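Unwood: Vaccine Rumor Tracking in Online Groups
Interim progress report to the Dustari Fund

Reporting period: second half of the grant, through December
Grantee: Hotitska Center for Public Communication
Partner: Idahosa Data Services

Summary

Unwood collects public posts about vaccination from online groups, sorts them by claim, and sends short digests to pharmacies and clinics in the Hotitska area. During this period we finished the main collection run, revised the codebook twice, and put four digests into circulation. The reliability work on the "call to join" category is behind schedule. Spending is slightly under plan, mostly in the transcription line.

Collection

The collection list stands at 12 public groups. Two groups on the original list went private in the first month of the period and were dropped under our protocol, which allows reading only where no login or approval is needed. They were replaced with two groups of similar size and topic. Posts gathered from the dropped groups before they closed have been kept in the archive but are left out of every table in this report.

The working set after removal of duplicates is 2619 posts. Duplicates were a larger problem than expected. The same block of text often appears in several groups with a changed first line or a different greeting, and our first filter treated these as separate posts. Idahosa replaced it with a filter that compares overlapping word sequences and ignores the opening sentence. The new filter errs in the other direction on very short posts, so anything under one line is now checked by hand.

Video remains a weak point. Many of the first-person accounts we want to follow (people who say they regret a vaccination, people who say they regret refusing one) are posted as short clips with little or no written text. Automatic transcription works acceptably on clear speech. It fails on clips with music under the voice, and it drops negations often enough to matter. A transcript that reads "I did get sick" for "I didn't get sick" ends up in the wrong claim group with no other sign that something is wrong. All transcripts are now read against the audio by one coder before they enter the set.

Codebook

Version 3 of the codebook is in use. The changes from version 2 are as follows.

The category "personal regret" has been split by direction. In version 2 both directions sat under one code with a flag, and the flag was left empty in many cases.

"Hidden group" and "hidden ingredient" are now separate. Coders had been placing any post with a secret in it under one heading. The two kinds of claim draw different replies and call for different answers in the digest.

A new category, "call to join," covers posts that ask readers on either side to unite, meet, or stop arguing. These increased during the period. Some are plain invitations to local meetings, some are sales posts, and some are written by people who believe that such invitations are themselves a trick. The codebook now asks for a second code giving the author's stance toward the call.

"Historical comparison" has been dropped as a main category and kept as a secondary mark. It was used on its own in very few posts.

Coders work from the text alone. They do not open profiles, follow links to personal pages, or record user names. Where a post quotes another post, the quoted part is coded only if the author adds nothing of their own.

Reliability

A random sample of 500 posts was double coded with version 3. Agreement is good for the ingredient, dosage, and schedule categories and acceptable for both regret categories. It is poor for "call to join" and for irony in general. The disagreements in the irony cases are not evenly spread: they sit mainly in two groups where regular members use set phrases that mean the opposite of what they say. A coder who has read a few weeks of those groups gets them right, and a coder who is new to them does not.

We tried two remedies. The first was a glossary of set phrases, kept as a shared sheet. It helped for a while and then went out of date, as the phrases change quickly. The second was to assign each coder to fixed groups, so that one person reads the same group throughout. Agreement cannot be measured in the usual way under that arrangement, and we have therefore kept a smaller rotating overlap between pairs of coders. We consider the second remedy the better one and intend to stay with it through the final period.

Digests and field use

Four digests were sent out. Each is a two-page sheet listing the claims that grew most since the last issue, with a short answer to each and a note on where the answer comes from. The sheets do not repeat the claim as a headline. They open with the fact, mention the claim once in neutral wording, and return to the fact. This order was settled in the first half of the grant and has not been changed.

Print copies go to 10 pharmacies and clinics. The electronic version goes to anyone who asks for it. The mailing day was moved to Saturday after several sites told us that weekday mail was being put aside and read late.

Feedback came in through a comment slip attached to the third digest and through one open call. Most of it concerned length and timing. Several sites asked for a one-page version for staff who work at the counter. A few asked for the digest to cover claims about other treatments, and these requests fall outside the grant.

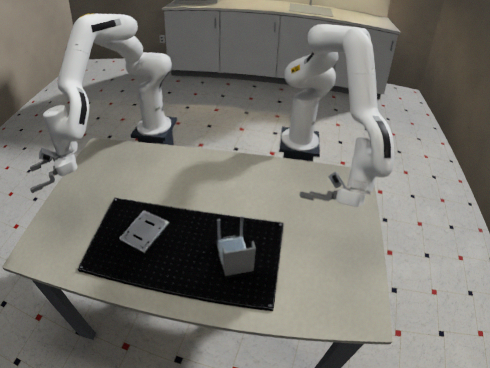 Four claims on one sheet is too many when there is a line at the counter, one pharmacist wrote on the slip, and the one people ask about is usually the one on page two. The same slip asked for the claims to be ordered by how often they come up in person, with the online count given second.

We cannot fully meet this request. The project has no count of in-person questions and was not designed to produce one. As a partial measure, the fourth digest carried a tick sheet on which counter staff could mark the claims they had heard since the previous issue. Returns were uneven – some sites filled in every line and others sent nothing – and the tick sheets have been used only to choose the order of items. They will not be reported as data.

One correction was issued. The second digest described a schedule change as already in force when it had only been announced. The error came from our side and was found by a clinic. A corrected sheet went out with the next mailing, and a second reader now checks every statement about schedules against the current published version on the day of printing.

Findings so far

The findings below are provisional and should not be quoted outside the Fund before the final report.

Claims about ingredients are stable. They rise and fall with the season and do not appear to respond to news items in any regular way.

Regret accounts come in clusters. A single widely shared account is followed by several shorter ones in similar wording. We cannot tell from the text whether the later posts are independent, copied, or written in answer to the first, and we do not try to judge whether any account is true.

Posts about hidden groups get fewer replies than posts about side effects, but the replies are longer and come from a smaller number of members. Corrections posted under them by other members are rarely answered. Under side effect posts, by contrast, a correction that includes a personal detail is often answered and sometimes thanked.

Calls to join draw hostility from both directions. In the posts coded so far, the most common reply questions the motive of the person making the call. This has a practical consequence for the digest. Wording such as "we are all on the same side" was used once in the first issue and has since been taken out.

Ethics and data handling

There was one request for removal during the period. It came from a group moderator and concerned a thread that had been deleted at the source. The thread was taken out of the archive and out of the working set within the time set by the protocol. The figure given above for the working set is the figure after removal.

Raw text is held on the Idahosa server with access limited to the coding team. Quotations in the digests are reworded so that they cannot be found by searching. Two coders asked for a break from the groups with the most abusive language, and the work was shared out again. A rotation rule has been added to the staff guide.

Budget

Staff costs are on plan. Transcription is under plan, as a bulk rate was agreed after the budget was written, though part of the saving has gone to the added listening check. Printing is over plan by a small amount following the reprint of the corrected sheet. We ask the Fund to approve moving the rest of the transcription saving to coder hours. The request form is attached separately.

Risks

Further groups may go private. Each closure costs around two weeks of work, counting selection, review, and a new baseline. We have three reserve groups already reviewed and do not plan to go past that number.

The agreement level for "call to join" may stay too low for publication. In that case the category will be described in the final report without counts.

Counter staff turnover at the receiving sites has made it hard to keep one contact per site. Mail is now addressed to the position and not to the person.

Next period

Complete double coding of the remaining overlap set.
Issue two more digests, the first of them in the one-page format.
Close collection and freeze the working set.
Prepare the codebook for release, with the glossary as an appendix marked by month.
Submit the draft final report to the Fund for comment.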